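Handheld grippers for cloth - pads, linkage slop, anyone compared?
Robot Builders Board > End effectors > Grippers and tools

threadpuller
So I've been going back and forth between two handheld grippers for picking up soft stuff, and I'd love some opinions before I print another set of parts. One is the Boersma style with the straight sliding jaws, the other is the linkage type with blue pads. I do most of my testing on hanging cloth, and I've logged 131 grabs so far with the two of them. The linkage one just feels nicer in the hand, but I can't tell if I'm fooling myself.

mo_skullitz
What are the pads made of on yours? I ran the Skullitz foam ones for a whole winter and they were great on T-shirts and hopeless on anything thick. Also, post pictures! Hard to say much about jaw angle from a paragraph.

threadpuller
Fair enough. All three are the linkage one with the red cloth, view from the gripper's own camera:

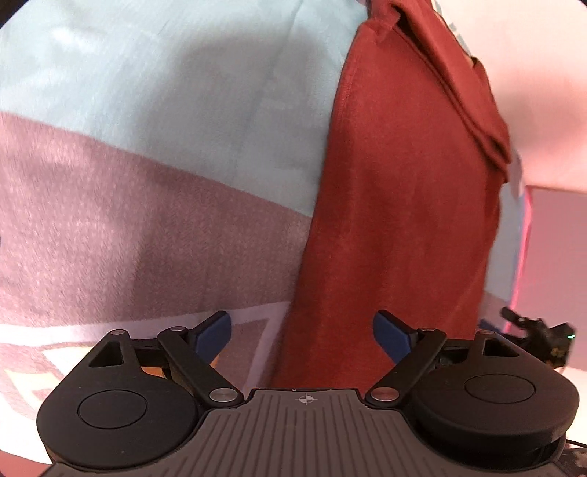
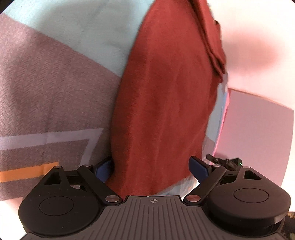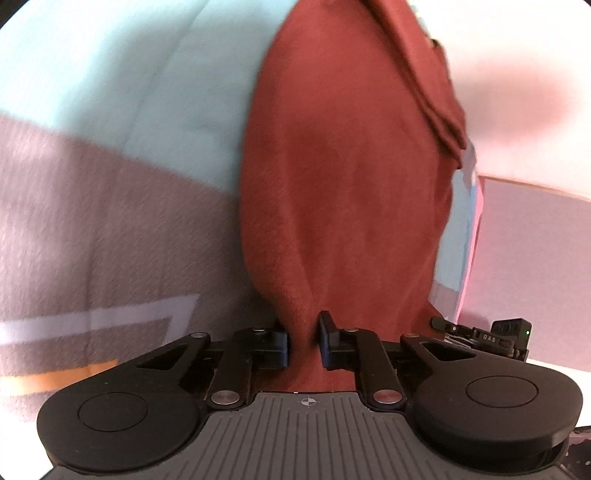 Fingers wide open in the first, cloth pinched between the tips in the last.

gantrygoat
Oh nice, I like that you get both fingertips in view. On my Irnance the camera sits so low that I lose the tips when they close, drives me nuts. Is that crosshair mark on the body any use to you? I'd want something like that for checking whether the camera got bumped.

threadpuller
Yep, that's pretty much all I use it for. I compare where it lands at the start of a session and again at the end. Caught a loose mount that way in December.

kettle_and_servo
I'm going to disagree with the love for linkages here. Every pivot is one more place for play to creep in, and on cloth you won't notice because cloth forgives everything. Try a playing card or a thin spoon and see how you feel about it then. Sliding jaws are boring but they stay put.

mo_skullitz
Sure, but who's picking up playing cards? The thread says cloth.

kettle_and_servo
People always say cloth and then four weeks later they want to do cutlery.

threadpuller
Ha, okay, cutlery is on my list. I measured some 2 mm of side play at the tips, if that helps anyone. Sumeya Admasu suggested shimming the pivots and I haven't gotten to it yet.

gantrygoat
2 mm would bug me. Shim first, then rerun the same cloth on both grippers before you decide. And go slow on the close - my misses are nearly all from squeezing before I'm deep enough into the fold.

kettle_and_servo
Agree on the shims. Still team sliding jaws. Has anybody here tried the Grunduteo pads on a linkage? I have a spare pair I could mail out.

threadpuller
I'd take those! Sending you a message.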